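Home Builds Parts Shop Nights About

Building a hand-held gripper: fingers, inserts, first grabs

4 min read

Updated 25th August. Second version of the fingers, the first ones snapped. Sorry for the gaps, writing this between jobs.

What you need

Printed finger blocks, 2 of them, mirrored. Print a spare pair while you're at it.
Brackets. Ours are the old Jovari ones, redrilled.
Brass threaded inserts plus a soldering iron with a flat tip.
Screws, and washers if your holes came out sloppy like mine.
A bathroom scale or kitchen scale for checking squeeze.
Black filament. Any color works, we had black.

Printing the fingers

Lay the block on its broad face. I stood mine upright the first time and it split right along the layers on the second squeeze. Solid infill, slow outer wall. Don't bother with supports in the small holes, just run a drill bit through by hand afterwards.

Edges will be rough. Knock off anything that stops the block sitting flat in the bracket and leave the rest. Wanda Krajewska sanded hers for an hour and they grip exactly the same as mine.

Inserts

Iron to temperature, insert on the hole, let the weight of the iron do it. Stop a hair proud, then press flat with a bit of scrap aluminum. If it goes in crooked pull it while it's soft and start over. You won't straighten it with the screw. I've tried.

Let it cool all the way before threading anything in.

Mounting

1. Bolt the brackets to the arms, finger tight only.
2. Slide the blocks in, broad faces toward eachother.
3. Close the handle slowly and watch where they meet. Tips should touch first.
4. If the heels touch first, shim the bracket. One washer is usually enough.
5. Tighten everything, close it again, check again. It moves when you tighten.

Cable ties on the linkage, not tape. Tape creeps.

Setting the squeeze

Spring from the Drivemska kit is too strong. Cut it down a coil at a time. Put one finger against the scale and pull the trigger: I wanted 500 grams at full pull and got there after a lot of cutting. Under 200 it drops things. Themis Katsaros runs his lighter for foam blocks, fine if foam is all you pick up.

First grabs

Start with something round, with a bit of give. A tennis ball is good, the felt hides a lot of bad alignment. Clear the space in front of you, open the fingers wide, come in low.

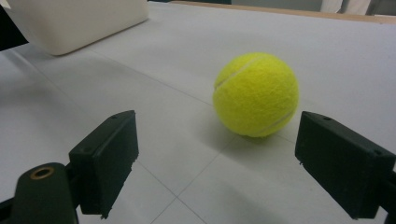 Go slow on the close. If the ball squirts out forward, your tips are toed out, go back to step 4. If it climbs up, you're coming in too low or one finger is ahead of the other. Loosen the slow side, not the fast one.

Do 100 grabs before you trust it. Boring but the screws work loose in that stretch and you want to find out which ones. Dab of threadlocker on those, leave the others alone so you can still swap fingers.

After the ball try an empty mug, by the rim. Then somthing flat, a coaster or a deck of cards. Flat stuff needs a strip of rubber on the inner faces, I'll put that up once the glue I'm testing has had a fair go.

Finger files are on the shop computer in the Espinoza folder, take the newest one.

Contact: Corentin Delaunay, front desk | Back to top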